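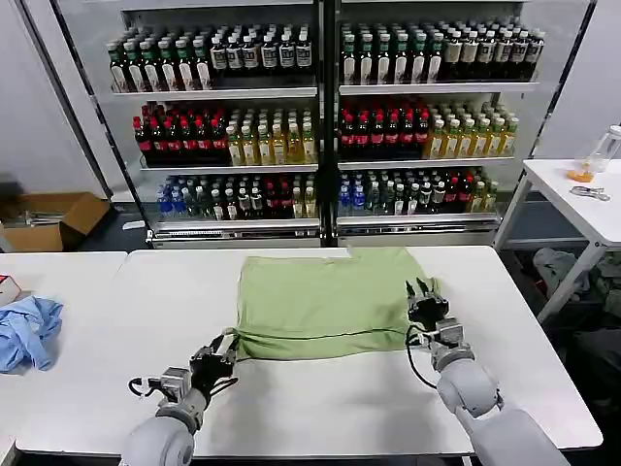
Usik项目的进度，拖了一阵没写，这次补上。我们是学校机器人社里做布料操作的小组，目标是让双臂把一块随便摊在桌上的布叠成规整的长方形。报名的比赛是Hirken杯，我们报的是学生组的柔性物体项目。

先说规则，后面很多决定都跟它有关。参赛队自带机械臂，布由组委会发，颜色和尺寸赛前公布，现场那块是新的。裁判把布放到桌上，放法由裁判定，队伍不能碰。计时开始以后只能按急停，按了这一轮就作废。

评分看两样：叠完之后边和边差多少，以及用时。边差的权重比用时高。去年有队伍叠得很快，边歪得明显，最后排名在慢的队伍后面。我们看了规则以后定的方向是先求齐，时间放到后面再压。

项目名Usik没有什么含义，是建代码仓库时随便敲的，后来文档、报名表、经费申请上都这么写了，就没再改。

场地在Borbély楼一层。白天公共区域有人走动，我们多数时候是下午课后到晚上在做。桌子是白色的，这一点对视觉有好处也有麻烦，下面会写。

分工大致是：有人管遥操作采数据，有人管标注和清洗，有人管训练，剩下的人管机械、线缆和桌面。我主要管采数据，也管写记录，所以这一串里采集的部分会写得细一些，训练的部分只写我看得懂的。

采集方法：操作员握着主手，从臂跟着动，同时录头部相机和两只手腕相机的画面，还有关节角和夹爪开合。一次从布被放好开始，到叠完松手退回为止，算一段。中途掉了可以重新抓，这种也留，单独打标签。

到这周为止，清洗完能用的一共2601段。原始录的比这个多，删掉的主要是三类：相机丢帧的，操作员中途停下来聊天的，布滑到桌子外面的。

丢帧那批很可惜。有一个晚上录了很久，第二天检查才发现左手腕相机的时间戳一直没动。之后加了一个很土的办法：每录完一段，屏幕上把三路画面的最后一帧并排显示，操作员看一眼再按确认。多花一点时间，但再没有整晚白录过。

标注比想象的简单。一段数据切成几个阶段：展平、第一折、第二折、整理。切点由操作员在录的时候踩脚踏板打，事后再有人过一遍。踏板是从旧缝纫机上拆的，接了个小板子当键盘用。

展平是最难的。布皱成一团的时候，角在哪里，人看着都要想一下。操作员之间的习惯也不一样，有人喜欢先找一个角提起来抖，有人喜欢贴着桌面往外拖。

我们把两种做法混着训练过，结果机械臂会提到一半改成拖，或者拖到一半往上提，动作停在中间来回犹豫。后来统一成拖，提起来抖的那些先放到另外一个文件夹。不排除以后还会用。

统一做法之前应该先写操作规范，这一步我们做反了。现在规范有一页纸，贴在操作位旁边，内容包括：从哪边开始抓，抓多深，拖的时候夹爪离桌面多高，松手之后往哪边退。

往哪边退看起来是小事。夹爪松开以后如果直接往上走，指尖偶尔会把布带起来一点，刚对齐的边就歪了。现在规定松手后先水平往外退，离开布边以后再抬。

关于夹爪：指尖我们换到了第二版的贴片，比原装的软一些，也薄一些。薄是为了能从桌面上把一层布铲起来。软是为了夹住以后不打滑。第一版太厚，夹一层布经常夹空，操作员得反复试。

贴片会磨。采集多的时候，过一段就要看一下边缘有没有翘。翘了以后从手腕相机里不太看得出来，但是抓取成功率会慢慢往下掉，一开始我们还以为是模型的问题，查了很久参数。

所以现在每次开工的检查单第一条就是摸贴片。检查单其余内容：回零，夹爪全开全合一遍，三路相机都有画面，急停按一次，桌面擦一遍。

线缆也是老问题。手腕外面有线，臂转到某些姿态时线会绷住或者挡在夹爪前面。我们试过用扎带捆紧，捆紧了手腕转不到底；放松了又容易晃到画面里。现在是留一个弯，固定点往后挪。不好看，能用。

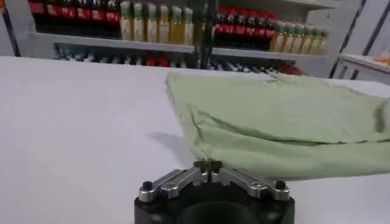

抓取深度是最近调得最多的一个量。抓得太浅，一拖就脱；抓得太深，夹到的布堆在指尖里，松开以后边上会留一道皱。规范里的要求是只夹住边，指尖前面露出的布越少越好。绿布这一下就比较接近要求，下边夹在两个指尖之间，能看见的只有窄窄一条。麻烦在左边，布鼓起来一块，像支了个小帐篷，影子落在白桌面上。模型早期就在这种地方出错，把影子的边当成布的边。

影子的事多写几句。白桌面反光均匀，布和桌子的对比很清楚，这是好处。坏处是影子也清楚。布一鼓，旁边就有一片灰，灰的边界有时候比布自己的边界还整齐。

试过的办法：第一，加灯，把影子打淡，效果有，但比赛现场的灯我们管不了，所以只当参考。第二，训练的时候随机改亮度和对比度，有一些用。第三，专门补录布鼓起来的情况，这个最有用。

补录了300段，全部是从布的一侧鼓起开始的。操作员先用手把布弄成鼓的样子，退开，再开始录。录得很枯燥，分了几个晚上做完。加进去训练以后，去抓影子的情况明显少了，没有完全消失。

还有一个改动是让策略多看手腕相机。头部相机看全局，判断哪边是长边、该从哪里开始；靠近以后主要信手腕相机。以前两边权重一样，头部相机里手臂会挡住布角，挡住以后它就猜。

手腕相机的背景是另外一个坑。桌子后面是一排排饮料瓶，有红标签的，也有黄色的，在画面上半部分占了不小一块，颜色比布鲜艳得多。有同学担心模型学的是瓶子的位置，用瓶子来判断自己手在哪里。

这个担心有道理，我们做了一个简单的测试：用一块灰色的板挡在桌子后面，其他不变，让它叠同样的布。展平阶段基本没差别，第二折的时候手会往一边偏一点。说明它多少用了背景。

现在的处理是训练时把桌子后沿以上的区域随机涂掉或者换成别的图。比赛场地后面是什么我们不知道，可能是观众，可能是隔板。总之不能指望后面一直有那些瓶子。

换背景这一步是训练组写的，用了Reritz，是隔壁课题组同学写的一个小工具，专门给多路相机的数据做成对的增强，保证三路画面在同一时刻改得一致。以前我们三路各改各的，改完自己都对不上。

用Reritz要注意的一点：它默认会做水平翻转，双臂任务不能直接翻，左右手的动作也要跟着换。我们第一次没关，训练出来的模型左手去做右手的事，两条臂差点碰上。幸好当时限了速。

限速也写一下。所有新模型第一次上真机，速度压到最低，一个人手放在急停上，另一个人看屏幕，其他人站到桌子外面。这个规矩是开学的时候定的，没有例外。有人嫌慢，慢也得这么做。

碰撞这学期真正发生过一次，是两个夹爪同时去抓同一条边，指尖蹭了一下，贴片掉了一片，别的没坏。之后在控制层加了一个两手最小距离，低于就停。代价是折到最后两手靠近的时候偶尔会误停，距离值还在调。

布的颜色。我们手上有浅绿的和浅蓝的，主要数据是在绿布上录的，蓝布录得少。组委会公布的颜色要等到赛前，所以不能只在一种颜色上好用。

蓝布目前的表现：展平可以，第一折可以，第二折经常差一截。原因还没完全弄清楚，一种猜测是蓝布更软，折起来以后上层会往下塌，边的位置就变了。另一种猜测就是数据少。下周先补数据，补完还这样再查别的。

有人问为什么不用仿真。用过。上学期花了不少时间搭布的仿真，刚体部分没问题，布怎么调都和真的不太像，特别是布和桌面的摩擦，还有夹住以后指尖那一小块的形变。最后仿真只留下来检查轨迹会不会撞桌子。

搭仿真的同学不算白做，那个检查现在每次都跑，已经拦下过几次往桌面里扎的轨迹。只是和最初想的用途不一样。

训练方面我知道的不多，照着训练组的记录抄几条：用的是模仿学习，一次预测后面一小段动作，执行一部分再重新预测。预测的段太长，布滑了它反应不过来；太短，动作会抖。现在的长度是试出来的。

抖动对布影响很大。抓硬东西抖一点没关系，抓布的时候手一抖，布面就会起波纹，折下去就不平。后来在输出上加了平滑，平滑太多又会慢半拍。这些东西都是互相扯着的，动一个别的也要跟着动。

经费。社团给这个项目批了2000元，机械臂和相机是实验室的，不在里面。这笔钱主要花在贴片材料、线缆、布、脚踏板那块小板子和打印上。布比想象的费，反复夹反复拖，边会起毛，起毛以后和比赛发的新布手感就不一样了。

所以布也要轮换，每块布用多久记在表里。录数据的时候旧的新的都要有，评测的时候尽量用新的。这个也是踩过坑才改的：有一阵评测成绩特别好，后来发现那块布已经被反复折出了印子，顺着印子自己就折过去了。

那一批成绩全部作废，表里划掉了，没有删。记录里划掉和删掉的区别我强调过几次，划掉的以后还能查原因。

评测怎么做：裁判由不参与当天训练的同学来当，抽签决定布的初始放法，抽到什么就放什么。放法有平摊、对折、揉成团、一角翻起这几种，每种都有照片作参考。操作的人不许看签。

一开始没有抽签，谁调的模型谁来放布，放出来的样子都偏好叠。大家也没有存心作弊，就是手会自己往顺的方向放。改成别人放以后，成功率掉了一大截，那几天组里气氛不太好，但是数字总算能信了。

目前的情况：平摊和一角翻起，基本稳定；对折的，看对折的方向，长边朝外就好一些；揉成团的，能展开，但时间经常超。边差这一项，平摊开始的时候已经接近我们自己定的线。

时间主要花在展平。它会把已经平的地方再拖一遍，人看着觉得够平了，它还要再来一下。训练组说是因为数据里操作员也这样，我回去看了录像，确实，录的时候大家都习惯最后再顺一下。

所以操作规范又加了一条：展平以后没有明显的褶就直接进入折叠，不要顺手再拖。旧数据里这种多余的动作能剪的剪掉，这个活是标注组在做，进度过半。

2022年4月7日，星期四，组里开了一次短会，定了报名用的版本冻结时间，也定了冻结之前只做三件事：补蓝布数据，剪多余的拖动，调两手最小距离。其他想法都写进列表，冻结以后再说。

列表里的东西简单提一下，免得以后忘：用触觉判断夹了几层布；两手配合把布提离桌面再放下；叠完以后自己检查，不齐就重来。最后一个最想做，规则也允许重来，只是时间算在里面。

夹几层布这件事确实一直没解决。第二折的时候要同时夹住两层，有时候只夹到上面一层，一拉，上层跑了，下层留在原地。从手腕相机里看，一层和两层差别很小。现在靠操作规范里抓深一点来保证，和前面说的抓浅一点是矛盾的，所以第一折和第二折用的深度不一样。

桌面整理也写进规范了。录之前工作桌上只留要叠的那一块布，别的布放到旁边那张桌子上。两张桌子是挨着的，头部相机能看到旁边那张的一部分，所以放过去的布也会进画面。早期出现过机械臂往旁边桌子的方向伸一下又缩回来的情况，怀疑是看见了另一块布。

解决办法是录的时候故意让旁边那张桌子有时候有布，有时候没有，布的样子也随便放。让它见多了就不管了。加了这批以后没有再伸过去，样本不多，先这么记着。

新来的同学问得最多的是怎么上手操作主手。建议先不录，空手叠一个小时，叠到不用想手往哪边转。然后录的前几十段当练习，不进数据集。每个人的手感差别很大，急不来。

还有人问要不要会写代码才能加入。采集和标注不用，认真、坐得住就行。机械那边需要会用螺丝刀和看得懂图纸。训练组要会Python，最好读过相关论文，没读过也可以边做边读。

9月社团会正式招新，在那之前想来看的，晚上到Borbély楼一层找我们就行。机械臂动的时候请站在地上黄线外面，书包不要放桌上，不要伸手帮它理布，哪怕看着很想帮。

理布这个是真的。几乎每个第一次来看的人，看到差一点没对齐的时候手都会伸出来。我们自己组的人也伸过，那一段数据里有一只手，标签写的是“人手介入”，单独放着。

下一次更新等蓝布的数据补完。会放第二折的对比，还有两手最小距离最后定在多少。采集规范那一页纸有人要的话我整理一下发在评论里，现在上面手写改得太多，直接拍照看不清。

补一条，有同学问贴片用什么胶。双面胶，普通的，试过瞬干胶，粘得牢但是换的时候铲不下来，把指尖表面刮花了。换贴片前用酒精擦一遍，晾干再贴，贴完压一会儿。

再补一条，脚踏板的接法：踏板两根线接到小板子的一个输入脚和地，程序里做一下去抖，不然踩一次会记两个切点。我们第一周的标注里有一批切点成对出现，就是这么来的，后来写脚本合并掉了。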